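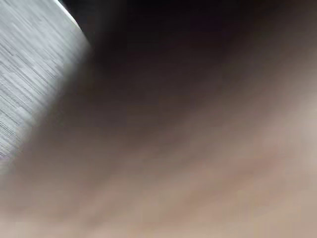 What is the best way to clean bare or lightly finished wood furniture?

Use a soft cloth, barely damp, and wipe along the grain. Dry it straight afterward with a second cloth. Skip anything sold in a spray can with a lemon on it.

Is that really all?

For the weekly wipe, yes. We sell wood furniture and the fabric covers that go on it, so we would love to tell you about a twelve-bottle care system. Tremia doesn't make one. We make benches, low tables and shelves in light woods, and covers for people who own cats.

Do you sell the cloths?

We sell a cloth. It is a perfectly good cloth. So is the old T-shirt you are about to throw out.

How do I get a cup ring out of a board?

First find out what kind of ring it is. A pale, cloudy ring is usually moisture sitting in the finish, and it often goes away if you leave it alone for a few days. We know this is unsatisfying advice. If it's still there after that, rub very lightly along the grain with 400 grit paper, wipe off the dust, and put on a thin coat of oil. A dark ring has gone into the wood itself and will take more sanding than you want to do. Many of our customers end up buying a plant and setting it on the spot. Use a saucer under the plant, or you will be writing to us again.

Which oil should I use?

We send out a small tin of Beyene furniture oil with every bench and table. Most plain furniture oils will do the same job. Whatever you choose, try it first on the underside, where only the dog will have an opinion. Light wood goes a shade warmer with oil and doesn't go back.

And please read the label on the tin about rags. Oily rags balled up in a trash can are able to heat up and catch fire without any help from you. Lay them flat outside to dry, or keep them in water in a metal can with a lid.

How often do I oil it?

Twice a year if the heat in your house is on all winter, once a year if it isn't. December is a good time, right before the relatives come and put hot dishes on it.

My board has a slight curve in it. Was it like that when you sent it?

Possibly. Wood moves. It takes up moisture in summer and lets go of it in winter, and it doesn't check with us first. Lay a straight edge across the board. If the gap under it is thinner than a nickel, we call that character and do nothing. If it's thicker, send us the measurement and we will replace the board for as long as the warranty runs.

Before you write, check that the board isn't parked against a radiator. It's parked against a radiator more often than you would think.

Two boards meet at the corner and there's a small gap. Should I fill it?

Leave it be. The gap gets bigger and smaller over the year, and filler doesn't. By spring you'd have a crack in your filler and a gap in your corner. If crumbs bother you, run a wooden toothpick down it.

Can I leave a dark cover on light wood?

You can, but wash the cover first. Dark fabric lets go of a little dye in the beginning, and light wood is very good at remembering things. Run it through one cold wash by itself and dry it all the way before it goes anywhere near the furniture. A cover put back damp will leave a shadow on the wood that no amount of oil will fix.

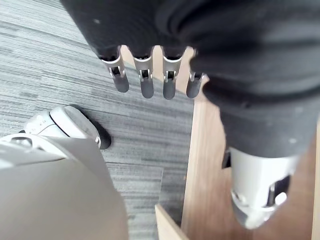

The other thing to know is that wood darkens or fades in daylight, depending on the kind. If a cover always sits in the same place, you will lift it off after a year and find its outline underneath, as neat as if you'd drawn it. Shift it every few weeks. If you already have an outline, take the cover off altogether and wait. The two tones will get closer to each other over a summer, though they may never quite shake hands.

Why is my cover always bunched up?

Because somebody sits on it. A loose cover over a smooth board has nothing to hold it in place, and the first person to swing their legs around takes half of it along. You have a few ways out. A piece of thin rubber rug mesh under the fabric works well on benches (lift it now and then, as some kinds stick to a finish). You can also order the Prorden cover with ties, which go under the seat and knot there. Or you can accept the folds. Folds in a store window are called drape, and people pay extra for them.

Which fabric should I order?

The Prorden cover comes in two weights. The 300 gram is the lighter one, dries overnight on a rack, and looks good in a room where adults live. The 400 gram is heavier, hangs better, takes its time drying, and forgives more. If you're torn, go with the heavy one. We get very few letters complaining that a cover lasted too long.

Does charcoal show lint?

It shows everything pale: lint, cat, flour, the inside of your tissue. What it doesn't show is coffee. Cream does the reverse. Pick the mess you would like to look at.

How do I get lint off it?

A damp rubber glove, dragged in one direction, does better than any roller we've tried. You will look ridiculous for a minute. Shake the cover outdoors first and stand upwind of it, a step we added to this page from experience.

Can I iron it?

On low, inside out, with a thin towel between. The heavy weight goes shiny if you press it too hard, and then you own a cover with the print of an iron on it. Hanging it in the bathroom during a long shower takes out most creases for free.

Is the Sallham bench safe to stand on?

It's built for sitting. The seat is rated for 300 pounds spread along its length, and a person on tiptoe changing a light bulb is not spread along anything. Get the stepladder out. We know where it is: behind everything else in the closet.

What do I do about the floor?

Put felt pads under the legs. A set comes in the box, in the small paper envelope that usually gets thrown out with the packing. If yours did, write to us and we'll mail another. Felt collects grit after a while and starts to behave like sandpaper, so turn the bench over once in a while and look. Replace the pads when they go hard. And lift the bench when you move it. The pads are there for small shuffles, and won't save you on a trip across the room.

I vacuumed up one of the pads.

So did we. Write anyway.

Can the bench go outside?

It can spend an afternoon outside. It shouldn't live there. We had a covered porch question last year that went on for 256 messages, and the answer at the end was the same as at the beginning: light wood, indoor finish, keep it in. Prorden covers aren't for outdoors either. They fade, and they hold rain like a sponge.

What do I do with a scratch?

A shallow one that doesn't catch your fingernail will mostly go away with a dab of oil and some patience. A deeper one wants light sanding along the grain, over an area wider than the scratch, or you'll end up with a dip. Start with 400 grit. Someone will tell you on the internet to finish with 2000. You may, if you enjoy it, but on an oiled board it closes the surface up so much that the oil just sits on top looking at you.

How long do I have to send something back?

Sixty days, in any box that will hold together. Covers need to be clean and unwashed, which we realize sounds like a riddle. It means try it on the bench for size over a sheet, and wash it once you're sure.

My question isn't on this page.

Use the form at the bottom and tell us which piece you have and what's happened to it. We answer in the mornings, before 10 a.m., in the order the messages came in. Mention the radiator if there is one.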